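Flistex Open Day: Pre-opening Safety Check, Demonstration Floor

Site: Clunness building, ground floor
Date of check: 18 June 2026
Checked by: Mateja Nikolovski
Result: Open with 2 actions outstanding (see items 4 and 9)

Key: OK = no action. ACTION = fix before doors open. NOTE = read by all demonstrators.

Access and floor

1. Main entrance and both exit doors clear. OK
Comment: Delivery pallet from Ernow moved to the loading bay at first check.

2. Walkways clear of boxes, bags and stools. OK
Comment: Coats go in the cloakroom. In February they ended up on the backs of chairs and then on the floor.

3. Visitor limit agreed and written on the door sheet. OK
Comment: 31 per tour, one tour at a time. School group counts as a full tour even if it is smaller.

4. Floor tape at the bench row. ACTION
Comment: Tape is lifting at the end nearest the pillar. Replace the whole strip, do not patch it.

Hand-held gripper table

5. Both grippers inspected by the demonstrator before power on. OK
Comment: Look at the fingertip pads, the finger screws and the cable entry. A loose pad means the unit is swapped out for the day.

6. Demonstrator holds the gripper by the body, forearm clear of the fingers. OK
Comment: Checked during the run-through with the small white box. The white gripper is held from behind and its yellow fingertips close on the box at table height, so hands stay well back from the pinch point. Ask visitors who have a go to hold it the same way.
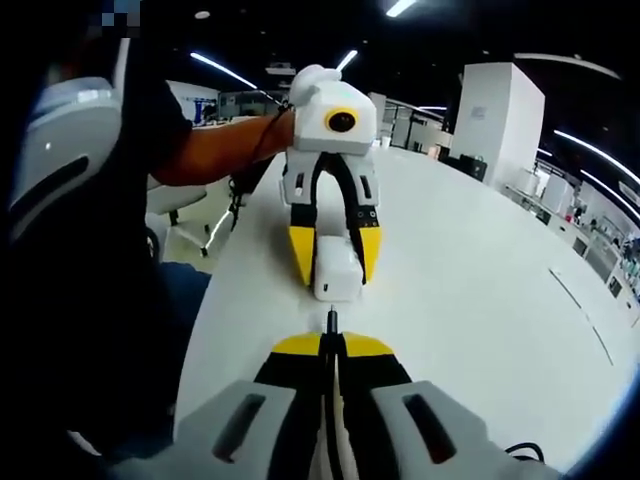 7. Cables at the gripper table. NOTE
Comment: Each gripper has its own cable and they cross easily when two people face each other. Stop and untangle. Do not pass one gripper over the other.

8. Objects for gripping. OK
Comment: Boxes and soft items only. No glass, no drinks cans, nothing a visitor has taken out of a pocket.

Robot arm cell (Stojanović bay)

9. Emergency stop tested. ACTION
Comment: Stop works from the front button. Rear button works but its label has come off. New label to be fitted and the test repeated with a second person watching.

10. Gate interlock tested. OK
Comment: Arm halts when the gate is opened and does not restart when it is closed. Reset has to be pressed by hand.

11. Speed limit set for visitors. OK
Comment: Demo program only. The key stays with the bay lead and does not get left in the panel.

People

12. All demonstrators briefed. NOTE
Comment: 4 on the rota. Late starters must read this sheet and sign it before they touch any equipment.

13. Children under 12 with an adult at all times. NOTE
Comment: Applies at the gripper table too. Long hair tied back and lanyards off before anyone tries a gripper.

14. First aid box full and in date. OK
Comment: Plasters topped up. Box is behind reception.

Recheck items 4 and 9 and initial them here before the first tour goes in: ________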